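Bradbridge Library and Information Services
Service Desk – closed request, published to the knowledge base
Reference: 875
Service affected: Online renewals and account sign-in
Raised by: Noemi Pace, Reader Services
Handled by: Italo Marino, Systems Support
Priority: Medium, later raised to High
Status: Resolved

Summary as submitted

Members who sign in to the Grosta catalogue from outside the library are able to view their account, but receive the message "403 Forbidden" when they select Renew All. Renewing a single item works in most cases. The fault was first reported at the enquiry desk shortly after opening and has since been reported by telephone and by email. Members using the public computers inside the building do not appear to be affected.

Staff have been renewing loans by hand on request. This is manageable at the desk but is causing delay on the telephone line, and several members have been charged for late return in the meantime.

First response, 10.15

The request has been accepted. Reader Services is asked to supply the following for at least two affected members: membership number, the time of the failed attempt, the browser in use, and whether the member had arrived from a reminder email or from the catalogue home page. Please do not send passwords or PINs. Members should not be advised to reset their PIN, as there is no sign that sign-in itself is at fault.

Reply from Reader Services, 10.50

Details for three members have been added to the restricted notes. All three had followed the link in the reminder email. One member tried again from the home page and was able to renew everything without difficulty. Another says that she has the same trouble on her telephone and on her laptop. The third had 53 items on a housebound reader's card and was understandably reluctant to renew them one at a time.

Systems Support, 11.40

The fault has been reproduced from an outside connection using a test card. The steps were as follows.

Open the reminder email and follow the link marked View My Loans. Sign in when asked. The loans page is displayed correctly. Select Renew All. The error page is returned at once.

The same test card was then used from the home page, and Renew All completed normally. The account, the card type and the loan rules can therefore be ruled out. The catalogue server has no record of the failed attempts, which suggests that they are being refused before they reach it. The Feltix gateway, through which all outside traffic passes, is the next item to be examined.

Systems Support, 13.20

The gateway log shows 317 refused requests for the bulk renewal page since the start of the morning. Every one of them carries the old web address for the catalogue. The address was changed in April, when the catalogue was moved to its present server, and the old one was left in place to forward members to the new one.

Forwarding works for ordinary pages. It does not work for Renew All, which submits a form. The form was sent to the old address, and a gateway rule now treats a form arriving from one address and intended for another as unsafe. That rule was added overnight as part of a scheduled update. Before the update the form was let through, and this explains the sudden appearance of the fault although the reminder emails had been wrong for some time.

Priority has been raised to High in view of the number of members affected.

Reader Services, 13.45

Thank you. May we know whether the rule can simply be switched off for the afternoon? The telephone queue is now longer than we can clear before closing.

Systems Support, 14.05

The rule will not be switched off. It protects the payment pages as well as renewals, and the gateway does not allow it to be relaxed for one without the other. Two changes will be made instead.

First, the template for reminder emails will be corrected so that the link uses the present address. The template is held by Grasso, our mailing supplier, and a request has been placed with them.

Second, the old address will be altered so that members are moved to the new one before they sign in. This covers reminders already sent, which cannot be recalled.

Until both changes are in place, please give callers this advice: close the page, go to the catalogue by way of the library home page, sign in, and select Renew All. Members who have saved the old address as a favourite should delete it and save the new one.
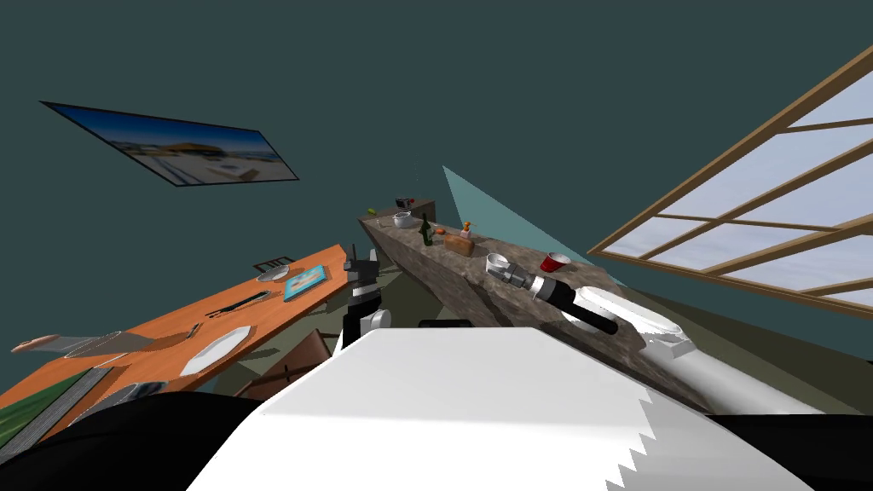 Systems Support, 15.30

The change to the old address is live. The test card was used again from the original reminder email, with the earlier sign-in cleared first, and all items were renewed. The test was repeated in a second browser with the same result. The gateway log has shown no further refusals for the bulk renewal page in the past half hour.

Members who signed in before the change may still see the error until they sign out. There is no need for staff to take any action on their accounts.

Reader Services, 16.10

Two of the three members named in the restricted notes have been contacted and have renewed successfully. The third has asked us to renew on her behalf, and this has been done. We should be grateful for guidance on the late charges.

Systems Support, 16.35

A list of members whose bulk renewal was refused has been placed in the Reader Services shared folder. Charges added to those accounts today may be cancelled using the reason code System Fault. Charges from earlier dates are not connected with this request and should be dealt with in the usual way – please refer any doubtful case to the duty librarian.

Grasso has confirmed that the corrected template will be used from the next mailing. A copy was received for checking and the link is correct.

Closing notes

Cause: reminder emails pointed to an out-of-date address, and a new gateway rule refused forms sent by way of it.
Remedy: old address altered to forward before sign-in; email template corrected.
Follow-up: the printed overdue notice and the recorded telephone message are to be checked for the old address. Noemi Pace has agreed to check the notice. The recorded message has been passed to Systems Support under a separate request.

Request closed with the agreement of Reader Services. Should the fault return, please reply quoting the reference above and do not open a new request.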